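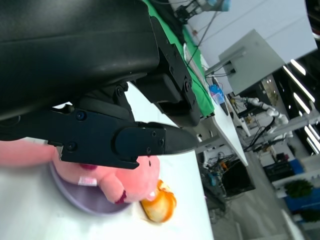
毛绒玩具为什么是软的,塑料玩具为什么是硬的

玩过家家的时候,一张桌子上常常什么都有:盘子、塑料做的吃的、布做的小动物。它们放在一起很热闹,可是用手一摸,差别就很大。毛绒玩具一按就陷下去,手一松又慢慢鼓起来。塑料玩具按不动,敲一敲还会响。这篇文章讲一讲它们是用什么做的,怎么做出来的,玩过以后又该怎么洗、怎么收。

先说毛绒玩具

毛绒玩具分里外两层。外面一层叫面料,里面一层叫填充物。

面料看上去像动物的毛,其实大多数是人造的。工厂里有一种机器,把很细很细的化学纤维织到一块底布上,纤维的一头扎在布里,另一头露在外面。露在外面的部分多了,就成了一片绒毛。绒毛可以长,也可以短。短的摸起来像桃子皮,长的摸起来像小猫的背。

你可以做一个小观察。找一个毛绒玩具,用手指把绒毛朝一个方向抚平,再朝相反的方向抚一下。同一块地方,颜色好像变深或者变浅了。颜色并没有改变,改变的是绒毛倒下的方向。绒毛朝不同的方向倒,反射到你眼睛里的光就有多有少。你可以用这个办法在玩具肚子上“写字”,写完再抚平。

填充物最常见的是一种白色的、蓬松的纤维棉,跟很多枕头里装的差不多。一团棉里,纤维弯弯曲曲地缠在一起,中间留着许多空隙,空隙里全是空气。你抱紧玩具,空气被挤出去,玩具就变扁。你松开手,弯曲的纤维弹回来,空气又钻进去,玩具就恢复原来的样子。所以毛绒玩具的“软”,有一大半是空气的功劳。

有的玩具坐得很稳,拿起来屁股沉沉的。那是因为底部另外放了一小袋重一点的颗粒。颗粒装在单独的布袋里,布袋再缝进玩具里面,这样就算外面破了一个口子,颗粒也不会马上撒出来。

一个毛绒玩具是怎样做出来的

第一步是画图。设计玩具的人先画出它的样子,再想一想:这个圆圆的身体,要用几块平平的布才能拼出来?

这件事比听起来要难。布是平的,身体是鼓的。你可以拿一张纸去包一个橘子,纸一定会皱。想让它不皱,就得把纸剪成几片像船一样两头尖、中间宽的形状,一片挨着一片贴上去。做玩具的布片也是这样剪的。这些布片的图样叫做纸样。

奥尔加·卡多佐在一家叫格雷陶的小工作室里画纸样。她做过一只趴着的小猪,一共用了20块布片,单单耳朵就占了4块,因为每只耳朵都有正面和背面。她说第一次缝出来的小猪脖子太细,像一只长颈鹿,只好把纸样改了再缝,改到第3次才满意。

第二步是裁布和缝布。缝的时候,布片要正面对着正面,也就是有绒毛的一面朝里。缝好之后,整个玩具是里朝外的,看起来光秃秃的,很奇怪。缝的人会留下一个小口子,不把它缝死。

第三步是翻面。把手指或者一根圆头的小棍从口子里伸进去,把四肢、耳朵、尾巴一个一个顶出来。这时绒毛才到了外面,针脚藏到了里面。

第四步是装眼睛和绣嘴巴。嘴巴常常是用线缝出来的,几针下去,一条弧线就有了表情。弧线两头往上翘,玩具看起来在笑;两头往下弯,玩具看起来就不太高兴。眼睛可以用线绣,也可以用塑料做。给很小的孩子玩的玩具,用绣的更合适,线绣的眼睛不会整颗掉下来。有些工厂会把这一步放在翻面之前,顺序不完全一样。

第五步是充棉。棉从小口子里塞进去,先塞离口子最远的地方,比如脚尖,再塞身体。棉塞得少,玩具软趴趴的;塞得多,玩具硬邦邦的。塞好以后,用手把最后那个小口子缝上。你如果仔细找,在玩具的背后或者身体下面,有时能摸到这条缝,它的针脚和别处不太一样。

那块小布标是做什么用的

很多毛绒玩具身上都缝着一块小布标,有的在侧面,有的在屁股后面。有的小朋友喜欢捏着它睡觉,也有的小朋友总想把它剪掉。

剪之前可以先请大人读一读。布标上一般会写玩具是用什么材料做的,由谁做的,还有该怎么洗。怎么洗是用小图案来表示的。一个像水盆的图案,说的是能不能用水洗。盆里画着一只手,意思是要用手轻轻洗。一个三角形,说的是能不能漂白。正方形里面画一个圆,说的是能不能用烘干机。图案上面如果打了一个叉,就是不可以。

这些图案不只玩具上有。翻开你的外套或者毛衣,里面也能找到差不多的布标。可以拿一张纸,把家里找到的图案一个一个画下来,看看哪几种最常见。

再说塑料玩具

过家家用的小盘子、小水果、小面包,很多是塑料做的。塑料加热以后会变软,像很稠的糖浆,冷下来又会变硬。工厂就利用了这个特点。

工人先准备一个模具。模具是金属做的,分成两半,合在一起时,中间空出来的地方正好是玩具的形状。机器把热的软塑料压进模具里,等它冷却变硬,再把模具打开,玩具就出来了。然后模具合上,再做下一个。用同一个模具做出来的玩具,大小和形状都一样。

你可以在塑料玩具上找一找模具留下的痕迹。沿着边上慢慢摸,常常能摸到一条细细的、微微凸起的线,那是模具两半合拢的地方。球形的玩具,这条线往往绕着它走一圈。盘子比较浅,线一般在盘沿上,不太容易发现。

那么,塑料玩具为什么会发亮?如果模具的里面磨得很光滑,做出来的玩具表面也很光滑。光照在光滑的表面上,会整整齐齐地反射回来,我们就看到一个亮点。绒毛的表面高高低低,光照上去就往四面八方散开,所以毛绒玩具没有亮点。把灯打开,拿一个塑料水果和一个毛绒玩具放在一起比一比,很容易看出来。

颜色又是怎么来的?多数时候,颜料是直接混在塑料里的,从里到外都是一个颜色,所以划了一道也看不出来。如果一个玩具上有两种颜色慢慢过渡,比如从黄变成橙,那多半是后来又喷了一层颜色上去。喷的时候,离得近的地方颜色深,离得远的地方颜色浅。这样的玩具用久了,表面的颜色可能会磨掉一点。

做一个小实验:谁吸水

需要的东西:一个塑料玩具,一小块旧绒布或者旧毛巾,一个杯子,一点水,一个托盘。做之前跟大人说一声。

把塑料玩具和绒布都放在托盘上。用手指蘸一点水,在塑料玩具上滴3滴。水滴会鼓成小圆包,或者顺着表面滑下去。再在绒布上滴3滴。水滴可能先在绒毛上停一会儿,用手指一按,就钻进去不见了。

塑料没有空隙,水进不去。绒布的纤维之间有很多空隙,水可以钻进去待着。擦一擦塑料玩具,它马上就干了。绒布要等很久,放到下午再摸,有可能还是潮的。

这个实验也说明了为什么两种玩具的洗法不同。

怎么洗

塑料玩具好洗。在盆里放温水,加一点点洗洁精,用软刷子或者旧牙刷刷一刷,冲干净,擦干。有缝隙的地方要多刷几下。里面装了电池的玩具不能泡水,只能用拧干的湿布擦外面。

毛绒玩具要先看布标。能水洗的,可以装进洗衣网袋,请大人放进洗衣机,选轻柔的一挡。不能水洗的,用湿布轻轻擦绒毛,再用干布吸一吸。洗完以后,里面的棉比外面的布干得慢。摸着外面已经干了,还要再晾一晾,用手捏一捏肚子,里面也不潮了才算干透。没干透就收进箱子,会有怪味,还可能发霉。

晾的时候不要只抓着一只耳朵夹在绳子上。湿的玩具很重,耳朵会被拉长。平放在架子上比较好,隔一会儿翻一面。干了以后,用梳子顺着绒毛轻轻梳一遍,粘在一起的毛就散开了。

怎么收

内斯托·纳瓦罗是一位幼儿园老师,他的教室里有104件过家家用的玩具。他们班每个学期数一次,少了的就到柜子底下去找。孩子们收玩具的时候分三堆:软的一堆,硬的一堆,破了的一堆。

软的放进布袋或者有孔的筐里,透气。硬的放进有盖的盒子里,盘子摞在一起,大的在下,小的在上。破了的交给老师,开线的可以缝,裂开的塑料就不要再玩了,裂口可能很锋利,会划手。

在家里也可以这样分。如果盒子很多,在每个盒子外面贴一张画,画上盘子、水果或者小动物,还不认字的弟弟妹妹也能看懂。

几个问题

毛绒玩具放在假食物旁边,会不会弄脏?

塑料的假食物是干净的就不会。真的食物就不一样了,果酱和牛奶粘在绒毛上很难洗。过家家用假的食物,吃点心的时候先把毛绒玩具放到一边。

毛绒玩具抱久了,为什么会变扁?

里面的纤维被压了很多次,弯的地方变直了,弹力变小,有的棉还挤到了一边。可以用手把棉揉散,或者请大人拆开一小段缝线,补一点新的棉进去。

塑料的水果能不能放进嘴里?

不要放。特别小的零件更不行,可能会卡住喉咙。看到小弟弟小妹妹把玩具往嘴里放,要告诉大人。

旧玩具还能做什么?

干净的、没有坏的,可以送给别人。坏了的毛绒玩具可以把棉掏出来,洗净晒干,装进自己缝的小枕头里。剩下的绒布可以剪成小块,给别的玩具做补丁。

词语小卡片

面料:做在外面的那层布。

填充物:塞在里面、让玩具鼓起来的东西。

纸样:照着它来裁布的图样。

模具:做塑料玩具时用的金属“壳子”,里面是空的,空出来的形状就是玩具的形状。

纤维:又细又长的丝。棉花是由纤维组成的,羊毛也是,很多绒布上的毛也是。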